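Why I'm Keeping My Nulitero Subscription (For Now)

By Wajid Naqvi

I've been paying for Nulitero since December, and people keep asking me whether a home robot simulator is worth 28 dollars a month when there's plenty of free stuff out there. My answer is yes, mostly, with some grumbling.

What you get is a two-armed robot, a pile of furnished rooms, and a task list. The Hendedgate room pack is the one I use most, and it's the reason I stayed. The rooms in the starter pack are so tidy that any half-decent controller looks brilliant in them. Hendedgate is messier (hooray!) and the layouts feel like somebody lives there. There's a stone-look counter with a vase lying on its side, a spray bottle at the far end, and a big hunk of wooden furniture close enough to the right arm to make me nervous every single time. 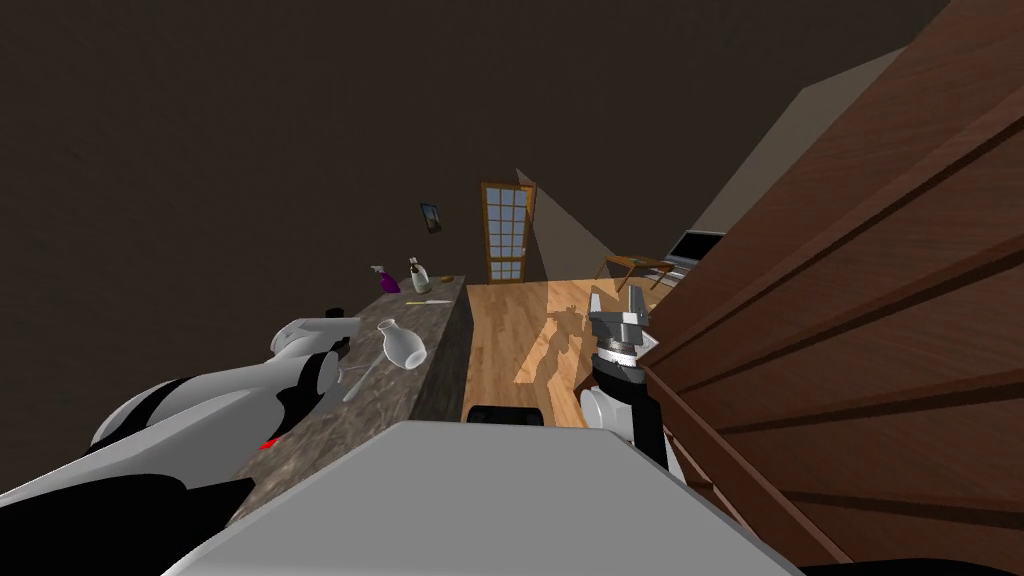 What bugs me

The camera, first of all. You're looking out over the robot's own body, and when the view tilts, the whole room tilts with it and a good chunk of whatever's right in front of you disappears behind that flat grey top. I get that real machines have blind spots too. But I'd pay extra for a second view I could park in a corner of the ceiling, and Amatska has had one in its kit for ages.

Then there's the scoring. My last cleanup routine got a 66 and the one before it got a 90, and as far as I could tell they did the same job. I wrote to support on a Thursday and got a friendly note back that explained nothing.

Should you buy it?

If you just want to watch a robot wave its arms, no, go play with the free trial. If you're writing your own controllers and you're sick of perfect little kitchens, I think it's money well spent. Skip the Hinojosa add-on though, it's 2 extra rooms and one of them is a hallway.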